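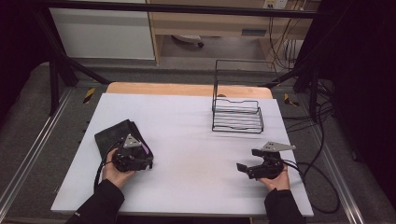 Folding tips from people who teach machines to fold

I fold laundry badly. Always have. So it's a little rich that I now spend a good part of my working day on it, over at Cilberg, where our small group studies how robots can learn household chores by copying people. You hold a gripper in each hand, you do the chore, and the recordings become the lessons. I've picked up more about T-shirts this way than in all my years of doing my own wash, and a few readers asked me to write it down.

Pin one side before you move the other

Our biggest result last winter was about this. Tove Bundgaard went through 416 folding recordings and sorted them by whether the person kept one gripper still on the cloth while the other did the moving. The robot trained on the "one side pinned" set finished its folds far more often than the one trained on the mixed set. I tried it at home with plain old fingers and yes, my piles got straighter. Press down with your left, fold with your right, then swap.

Flatten first, and flatten from the middle

Two or three strokes outward from the center. Don't chase the wrinkles at the hem -- they go on their own once the middle is smooth. Mikkel Hjaltested does this with the back of his hand and gets a better finish than I do with my palm.

Use a bare, light-colored surface

We tried a patterned cover on the table for a while at the Dunne site and everybody hated it, people and software both. Edges disappear! Dark clothes on a white top are the easiest thing in the world to fold. White socks are another story (I throw a navy towel down for those).

Slow down at the grab

When you can't feel the cloth, you find out how much you rush. With grippers on, new people pinch too shallow and lose the corner, or too deep and bring up both layers. Unnur Arnardóttir has them open wide, come in low, close, wait a beat, lift. We looked at 139 failed folds and more than half went wrong at the grab, before any folding had been done at all. Same thing happens with fitted sheets at my house. Get the corner properly, then move.

Decide where the pile goes

A rack or basket at the back of the table, on your strong side, saves a lot of reaching across. Leave yourself the whole middle to work in. Caradog Mathias wanted his on the left, and he's right-handed, and we argued about it for most of January.

Do the same fold every time

The robot learned quickest from people who were boring. One person, one way of folding, 22 shirts in a row. When we mixed six people's styles it needed a lot more practice to get to the same place. Kids are no different, I think. If you're teaching yours, pick one method and have both parents use it, even if Grandma's is nicer.

Stop before your arms get tired

Short sessions gave us cleaner recordings. I fold for the length of two songs, then go make coffee. Next time I'll do towels, which have their own set of problems, mostly to do with thickness.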